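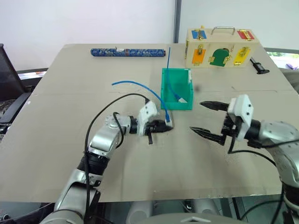 Two-arm station at Stukside: left gripper closed on a blue piece, right gripper open, bin between the arms.

Stukside Kitting, Proltcombe
Second progress report to the Strazds Fund
Prepared by Rohani Sopacua, operations manager
16 May 2018

1. Where we are

The station has been in place for ten weeks. Under the grant agreement it should by now be doing the flexible parts of the installer kits (leads, ties and anything else that bends) for one of our four packing lines. It isn't. It is doing them for part of each morning, on one kit type, with a person beside it the whole time. I would sooner say so on the first page than leave you to work it out from the figures.

Gesar, who supplied the arms and the software, describe this stage as "assisted running". We pay a packer to assist it, so I have entered her hours against the project and not against the line. You will see them in the cost sheet as a separate row. They were not in the original budget.

2. Output

The target in the agreement is 850 kits a week by the end of the grant. Our best week so far reached less than half of that, and I don't think it is fair to call it the station's work alone. The assisting packer finishes any kit where a piece has been dropped or put in crooked, and those kits are counted in the same total. I have asked Gesar to log them apart. They agreed to this in the first month and I am still waiting.

The trouble is mostly with picking up. Rigid parts go well enough, and I have no complaint about them. A long thin piece that has been coiled in a bag for months is a different matter. It springs, it lies across its neighbour, and the end you want is seldom where it was the time before. Our packers deal with this without looking. The station has to look, and then look again, and sometimes it takes hold of the middle and has to put the thing down and start over.

Everaldo Vasconcelos from Gesar has been on site most Tuesdays. He has changed the grip force twice and moved the bin nearer the arms, and he now wants all pieces laid out straight before a run. I pointed out that laying them out straight is half the job we bought the station to do. His answer was that it is a temporary measure while they collect more runs. It may well be. I would like a date for the end of it, and have asked for one in writing.

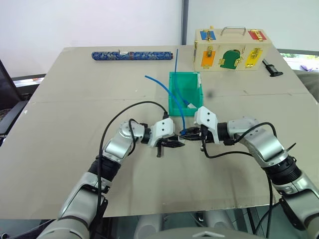 Passing a piece from one gripper to the other is the step that takes longest, and Gesar have put most of their May effort there. Dalia Sepp timed it for us over several mornings with a stopwatch, alongside a packer doing the same kit at the next bench. The packer was quicker on every round. Dalia also noted that the station's times were more even from the start of a shift to the end, where the packer's got longer after the second hour. That is a real point in its favour and I record it here, though an even slow time is still a slow time.

3. What has changed for the packers

The application said that no jobs would go and that the work would become "more varied and less tiring". No jobs have gone. On the second half, I can only report what people tell me, and they don't agree.

We have 16 packers. All were offered the half-day training and ten took it up. Of those, four are now signed off to run the station. Laine Lukoševičius has done more hours on it than anyone and is the person the others ask. She says her wrists are better for having mornings away from the bench, and she has no wish to go back to full days. She also says that watching for mistakes is tiring in a way that packing never was, and that by eleven she has stopped seeing them. We have cut the watching stints to one hour as a result. This means two people are needed for a morning where the plan had one.

Žydrūnas Bite gave up after a fortnight and asked for his old bench back, which he has. His view is that he was being paid to tidy up after a machine. He is one of our fastest packers and I did not try hard to change his mind.

Pay is not settled. Those who run the station are doing skilled work and are on the packing rate. I raised this in the first report and the fund's reply was that pay lay outside the grant. I understand that, but I can't keep asking Laine to train colleagues on the same rate as the people she trains. We intend to bring in a small supplement from our own money.

One further effect was not in anybody's plan. The line that lost its flexible work now finishes early and waits for the station to catch up. For the packers on it this is dull, and they have started helping by hand. Those kits have found their way into the station's total on at least two days. Dalia has corrected the sheet where she could.

4. Money

Spending on equipment is within budget. Spending on staff time is over, for the reasons above. The maintenance line is untouched so far, and I would ask to move it to staff time for the rest of the grant. Gesar's visits are covered until the end of the support contract. Their quote for renewal came last week and is attached. I have not accepted it.

5. Next period

We will keep to one kit type. Gesar would like to add a second, and I have said no until the first can run for a full morning with pieces taken as they come out of the bag.

I would welcome a visit from the fund before the next payment is decided. Please come on an ordinary morning, without notice to Gesar, and stand with Laine for an hour.

Attached: cost sheet; Dalia Sepp's timings; training record; Gesar renewal quote.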